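Visit report: Skivstead film archive, open day

The Skivstead archive opens its vaults to outside visitors once a year, in May. I joined the second tour, led by Virgil Dumitrescu, head of preservation. It covered the nitrate store, the inspection room and the small screening theater.

The collection holds 3,718 reels, nearly 900 of them on nitrate stock. Most are American and Central European features from the late silent and early sound periods. The nitrate is kept in separate concrete cells, each with its own vent. Visitors may look into one cell from the corridor but may not enter.

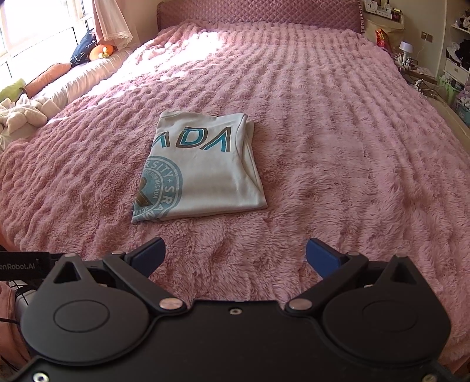 Inspection is done by hand on a flat bench with a pair of rewinds. Lesia Hordiienko measured shrinkage on a short length of print with a gauge that reads the pitch over 100 perforations. Anything above one percent goes to the scanner with the modified gate and is not projected. She also showed a splice log for a supporting player's only known starring role, a two-reel comedy made by the Beltine company. The log lists 54 splices, many of them in the main title and the last scene.

The comedy's credits are a problem. The print names four actors, while the distributor's sheet names six. Hordiienko has matched one of the missing names to a bit part – the hotel clerk – by comparing stills from another Beltine picture. The other is still open.
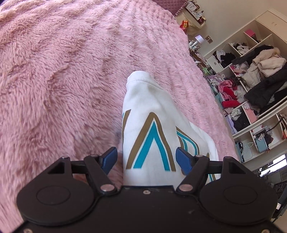
The tour ended in the theater, where Stepan Romaniuk ran one reel of the comedy from a new safety print at 20 frames per second. The image was steady, with some loss of contrast in the night exteriors. There was no music. A question about the speed led to a short discussion of cue sheets, none of which survive for this title.

The theater seats are narrow and the rake is shallow, so the front half is the better choice. Tours start at 10 a.m. and 2 p.m. The afternoon one is longer and includes the poster drawers, which I did not see.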